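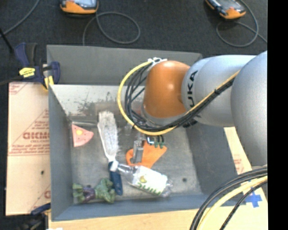
Ticket: Mouths fall behind the voices in Birolik episode two

Status: Resolved
Opened by: Wubit Moges
Product: Stesto, desktop version, export to web
Priority: High (we have a screening on Tuesday!)

Original report

Hi all! First, thank you for Stesto. I make a small animated series called Birolik with a few friends here in Trirnbridge, and we drew the whole first episode in it and loved pretty much every minute. So please read this as a report from a fan who is a little panicky.

Episode two is finished, voiced, scored and exported. When I play the exported file, the opening looks great. Then the voices slowly pull ahead of the mouths. At the start you can't tell. By the time the ferry captain gives her big speech she has finished her sentences while her mouth is still going, and it looks like a badly dubbed kung fu movie (which I love, but not for this).

What I expected: the export matches the timeline in the editor, where the sync is perfect.

What I get: picture late, sound early, getting worse the longer it plays.

The file plays the same way on my computer and on our episode page, which uses the Asadi web player. Episode one plays fine on the same page.

What I tried before writing:

Restarted Stesto and exported again. Same.
Cleared the preview cache. Same.
Turned off the background music track. Same, only quieter.
Took off my wireless headphones and used the speakers. I had high hopes for this one. Same.

Happy to send anything you need!

Wubit

Reply from support

Hi Wubit,

Thanks for such a clear report, and congratulations on getting to a second episode. The "getting worse" part is really useful. A delay that stays the same all the way through usually comes from headphones or from a player. A delay that grows usually means the picture and the sound disagree about speed.

Could you do three things?

1. Open the exported file in a desktop player, not the browser, and write down how late the mouths are at two places far apart.

2. In Stesto, go to Project, then Timing, and tell us the frame rate shown there.

3. In the Export window, open Advanced and tell us the frame rate shown there too. It's a separate field and it's easy to miss.

Please leave the episode itself alone for now. If you start nudging the voice clips to match the export, they'll be wrong in the timeline and you'll have to nudge them all back.

Update from Wubit

Okay, this was fun! I stepped through the export one drawing at a time with the sound waveform open next to it, using door slams and one very handy hand clap, as mouths are harder to judge.

At 69 seconds (the clap) the picture is two frames late.
At 176 seconds (the captain bangs the rail with her cup) it's five frames late.

At the very beginning, where the ship's bell rings, they line up exactly.

Project timing says 30. Export, Advanced, says "Broadcast 29.97". I have no memory of touching that. I didn't know the field was there at all, and I feel like I just found a secret room in my own house.

Is that it? The difference seems so tiny.

Reply from support

That's very likely it, and your measurements are terrific. The gap between those two rates is one part in a thousand. Over 176 seconds that comes to a bit more than a sixth of a second, or five frames and a little change. Over 69 seconds it comes to two frames. Your clap and your cup both land where the math says they should.

In your timeline every drawing is held at the project rate. On export, the same drawings were written out with the slightly slower rate attached, so the picture runs a hair long. The voices were recorded in real time and nothing stretches them, so they arrive on schedule and the picture trails behind.

To fix it:

1. In Export, Advanced, change the frame rate from "Broadcast 29.97" to "Match project".

2. Check that "Stretch audio to fit" is off. With that on, you could end up with a second mismatch.

3. Choose a new file name, so there's no chance of watching the old export by mistake.

4. Use Export Range to make a short test from the end of the episode, but start the range at the very beginning of a scene with a sharp sound in it. Then do the full export and check the late part of that too.

One caution about step 4. A short test made from the end will begin in sync even with the wrong setting, because every export starts counting from zero. It tells you the file is healthy and the sound is there. It won't prove the drift is gone. Only the full one will do that.

Can you tell us which preset you used? The name is at the top of the Export window.

Update from Wubit

I'm so glad you added that caution. I'd already made a 30-second test of the last scene with the OLD setting, just to compare, and it looked almost perfect, and I'd have gone to bed thoroughly confused.

The preset is called "Episode web v2". And I've worked out where it came from! Episode one used "Episode web", which I built myself. Before starting episode two I made a copy of a preset from the sample folder because it had nicer color settings, and I named it v2 and never looked inside again. The colors really are nicer, though.

Full export is running now. It takes a while on this machine, so I'm going to make soup.

Update from Wubit

It works!!! The clap is right on the clap. The cup is right on the cup. I watched the captain's speech four times and it gave me goosebumps, and I wrote the thing.

One new oddity, if you don't mind me putting it in the same ticket. On our episode page, in the Asadi player, I still see the old drift. The file on my computer is perfect. I uploaded the new file over the old one, and I reloaded the page more than once.

Also, very small: there's a soft click right where the end credits song begins. It's in both exports, so I don't think it's related.

Reply from support

Wonderful news! Keeping it all here is fine.

For the web page: we don't make the Asadi player, so take this part as a good guess. Most web players keep a copy of a video close to the viewer, and when a new file has the same address as the old one, the old copy can hang around. Did the new upload have the same file name? If so, try this:

1. Upload the corrected file under a name that has never been used on the site.
2. Point the episode page at the new name.
3. Open the page in a private window, and also on a phone with Wi-Fi turned off.
4. Once both look right, delete the old file.

If your subtitles live in a separate file, check them as well. Anything timed against the faulty export will now come up late by the end of the episode.

For the click: zoom in as far as you can on the first moment of the song clip. If the waveform begins well above or below the middle line, you'll hear a click there. Drag the small fade handle at the top left corner of the clip a tiny way to the right. Two frames of fade is plenty, and the song will still seem to start cleanly.

Update from Wubit

Reporting back!

Web page: yes, same file name. I'd done that on purpose so I wouldn't have to edit the page. New name, new link, and it was right in the private window and on my phone straight away. My own regular browser took until the next morning to catch up.

Subtitles: ohhh, good catch. We'd timed them by eye against the bad export. The early ones were fine and the last few were hanging on too long after the line was over. I shifted them in the subtitle editor by pinning the first line and the last line and letting it spread the correction over everything in between. That took a minute. I'd been all set to do them by hand.

Click: gone. The waveform started way up high, as you said. I'd chopped the front off the song when we shortened the credits in March, and I must have cut right through a guitar note.

For anybody who finds this ticket by searching, here's what I'd check in order:

Does the gap grow? Measure it at two spots with a sharp sound in them.
Compare Project, Timing with Export, Advanced.
Look inside any preset you copied from somewhere else.
Re-export the whole thing under a new name.
Upload under a new name too.
Then look at the subtitles.

I've deleted "Episode web v2" and made a "v3" with the good colors and "Match project" switched on. I opened it twice to check.

A suggestion, if there's a place for those: could the Export window show a little note when the two rates don't match? I'd have seen that right away. I don't want it to stop me, just a line of orange text or something.

Reply from support

We like that idea a lot and have passed it along as a feature request, with your clap and cup numbers attached. We can't promise a date. The sample preset you copied is meant for people delivering to TV, and its name doesn't say so, which is on us. We're renaming it in the next update.

Before the Tuesday screening, please play the whole file once on the computer and projector you'll be using. Projectors and speakers can add a small delay of their own. If you notice one there, it will be the same size from the first bell to the last credit, and you can correct it with the audio delay setting in the playback software. Don't change the export for it.

We'll leave the ticket open until you've had your screening.

Update from Wubit

You can close it! We did a run-through in the afternoon and the sound was a touch late on the hall speakers, the same amount all the way through, so I went straight to the audio delay setting feeling like an old pro. The kids in the front row shouted the captain's last line along with her the second time we played it. Episode three is already storyboarded and there's a LOT of singing in it, so you may hear from me again.

Thank you so much!

Wubit

Ticket closed by support.
Cause: export preset frame rate did not match project frame rate.
Related: cached copy in web player, subtitle timing, click at start of trimmed audio clip.
Feature request logged: mismatch notice in Export window.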